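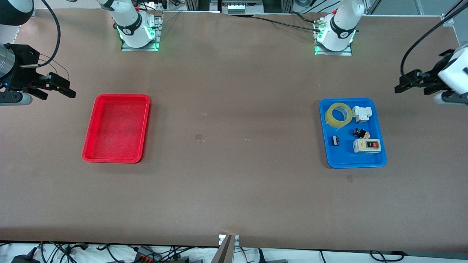

*Red tray, empty. Blue tray, five small items, among them a roll of yellowish tape and what looks like a small circuit breaker.*

# Two Trays and a Drawer

Every house in Itstead has a drawer that stopped closing years ago. Shirley Stockdale's is the second one down, left of the stove, and she opens it for me with the expression of a woman showing a rash to a doctor.

"There's a breaker in there," she says. "I don't know what it broke."

Tape, string, a key to a Coste padlock that went to the dump with the shed it was locked to. A bag of curtain hooks from a house she sold in July, three houses ago. The drawer weighs more than the cat.

I had come to see her about the two-tray method, which has been going around Itstead this year the way sourdough once did. You need two trays of about the same size in colors you can't confuse. Blue is for things you can name and have a use for. Red is for everything else. You work on a table with a mat on it, so the small stuff doesn't roll, and you handle each object once. Then you live with the red tray in plain sight for a week, after which you either claim what's in it or let it go.

Roland Dawber, who brought the method over from Skeltville and now teaches it on Tuesday evenings at the library, is strict on the word "use."

"People say 'might use,'" he told me. "I let them say it a couple of times."

His classes draw mostly people who have recently tried to find a battery. Kelly Naylor came because her husband bought a roll of clear tape every time he needed clear tape. She brought the whole collection in a shoebox, and it all went into blue, because she could name it and she could hardly claim to have no use for it. Dawber is still thinking about that one.

The trouble, as anyone who has tried this will tell you, is that blue fills and red does not. Electrical parts are the worst. Nothing looks as useful as a small white component with a red mark on it. It has the air of belonging to something expensive, possibly something that is keeping the lights on, and throwing it out feels like tempting the wiring. Lacey Bramwell keeps hers in an egg carton. She rents.

Tape is nearly as bad. A roll of it going yellow in the tray can pass for vintage, and its grip is a matter of faith until you need to wrap a birthday present at 7 in the morning.

Back at Shirley's, we did the drawer in one sitting, with a break for coffee and one for an argument about a Tatov bottle opener that she said was mine. (It was. I lent it to her at a barbecue.) She had bought her trays for the purpose, stiff plastic ones with raised rims, and by the end the blue was heaped so high that the curtain hooks had started to slide.

In the red tray lay the padlock key. She looked at it for a while, then picked it up and put it in her pocket.

The drawer closes now. She has started using the one below it.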